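The Yellow Lid

The twin of the kitchen cell lived on a computer at the end of the bench, and on my fourth morning at Folbridge they gave me the twin to look after.

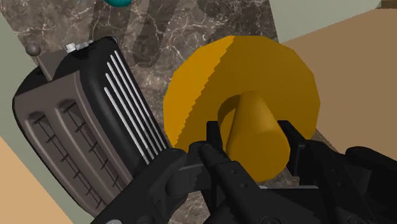
I was thrilled. I had spent those first days wiping down the real cell, greasing its rail and learning which of its covers bit your fingers, and I loved all of that too, but the twin was where the thinking went on. Anything the real arm was going to do, the twin did first. If the twin was out of true, the real one would find out the hard way, and the real one cost more than my mum's house.

The arm was called Baumgart. That was the name on the job sheet and the name we shouted across the room. Baumgart had a fault. It would pick things up beautifully and then, when it opened its fingers to let go, the thing would hang on for a moment and drop skewed. The log for the night before had 2871 lines in it and I read every one of them over two mugs of tea, with my finger on the screen like a child reading a bus timetable.

"Fingers or friction?" my supervisor asked as she went by. She asked it every time anything went wrong, and she never stopped walking.

I thought fingers. I opened the settings for the gripper and found the two pads listed there, left and right, each with its own offset. The left was at zero. The right had a 9 in it, with no note beside it and no initials. I put it to zero, ran the pick again and leaned in until my nose was nearly on the glass.

Worse! The lid came up, went over, came down and clung to the right pad like a toddler to a coat.

So I put the 9 back and went to look at the real thing, because that was the other rule at Folbridge — when the twin puzzles you, go and put your hand on the metal. I locked the cell out, hung my tag on the switch and crawled in under the arm with a torch in my teeth. And there it was. The right pad on the real Baumgart was a replacement. You could feel it with a thumbnail, a slight step where the new rubber stood proud of its plate. Somebody had fitted it, measured it properly and gone back to the twin to put the number in. I wanted to shake their hand. It was a lovely bit of work, only they had changed the position of the pad and left the old friction figure sitting underneath it, from the days when both pads were worn smooth.

I sat on the floor of the cell for a bit, as happy as I have ever been at work.

New rubber grips. Of course it does. The left pad was old and shiny and let go at once, and the right was fresh and held on, so every release came off crooked. The twin had its own version of the same trouble, a pad in the right place with the wrong skin on it.

"Friction," I called out.

"And?" she called back, from somewhere near the kettle.

"And fingers."

She came over for that. She got down on her knees with me, which I hadn't expected, and ran her own thumbnail along the step, and said we had a box of Erkton pads in the bottom drawer and they were meant to be changed in pairs. I had cleaned that drawer myself. I had lined up the little packets by colour.

Changing the left one took most of the morning. The screws were tiny and the last of them had been put in by a giant. I warmed it, swore at it, borrowed a better driver from the Paltalari bench next door and got it out with the head still on. The new pad went in square. I wiped both faces with spirit and let them dry, closed the fingers on a strip of paper and pulled. It tugged the same on either side.

Then back to the twin. I took the 9 away from one pad and thought about it and gave it to both, with a note this time, and my initials, and a new friction figure that I had got by hanging weights off a bit of string. I was prouder of the string than of anything.

"Go on, then," she said.

I ran it. On the screen the fingers opened, the lid came away clean, and I made a noise that turned heads on the Paltalari bench.

"Now do it on the real one," she said, holding out my tag for me to sign off, "and keep your sleeve clear of the rail."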